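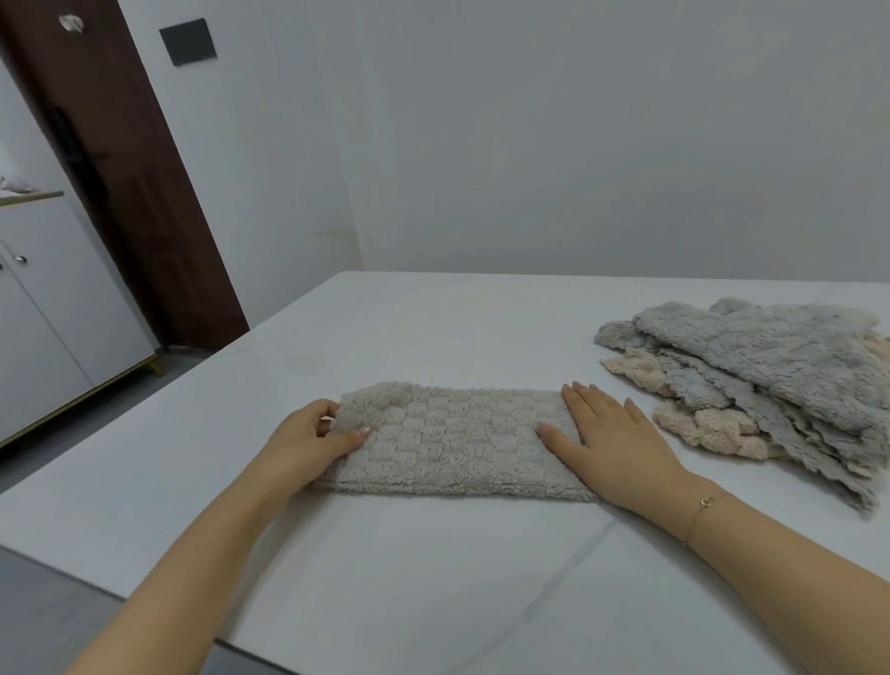 So the folding robot is still alive, for anyone who was wondering! I named it Pană back in February, when it was two secondhand arms and a box of screws at the Isholm workshop, and it has since learned to pick up a towel and drop it again with great confidence.

What it needs now is examples, lots of them. The plan is 400 recorded folds by hand before I retrain anything, and as of tonight we're at 261. Leobardo Contreras (he wrote the recording script) swears 400 is plenty. Laimutė Lill says double it. I'm going with the number that's closer.
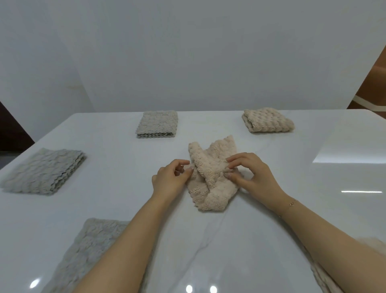
Beige towel mid-fold, with the gray ones on the left.

I picked fluffy towels on purpose, and wow, did I regret it for a while. All those little tufts confuse the edge detection, so my first model kept deciding a towel had corners right in the middle. Flat dish towels were way easier, but who gets excited about a robot that folds dish towels?

The bit I keep going back to is finding the two top corners.

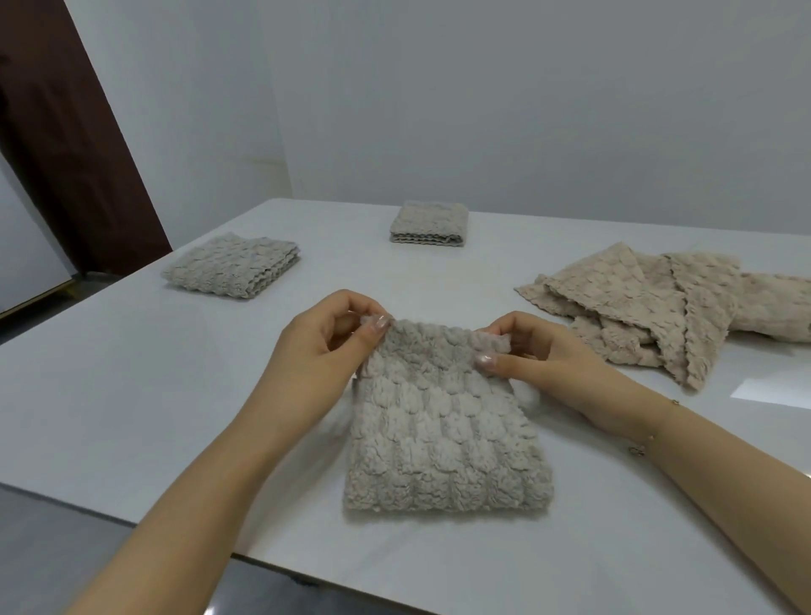 Once you've got both of those, the rest is mostly timing, and I think the grippers can manage it if I slow the lift way down. I also want to swap the rubber fingertips for something thinner, as the old ones grab two layers at once and then it all goes sideways. New ones are on the printer tonight, so fingers crossed (mine and Pană's).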